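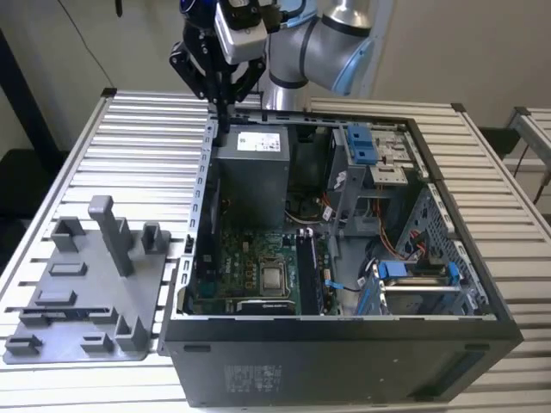 3.2 Attendance and wind

We compared session logs from 2 school sailing clubs, Ellex and Hetier, over one season. The logs held 552 entries, of which 352 recorded a boat leaving the ramp. Wind was the usual cause of a canceled session, though Hetier also lost 148 entries to low tide – its ramp is short and ends in mud. Students at Ellex were sent to shore drills when they could not launch. Figure 3 plots launches against wind speed at noon. Vaughan's earlier survey used morning readings, so the two sets are not compared directly.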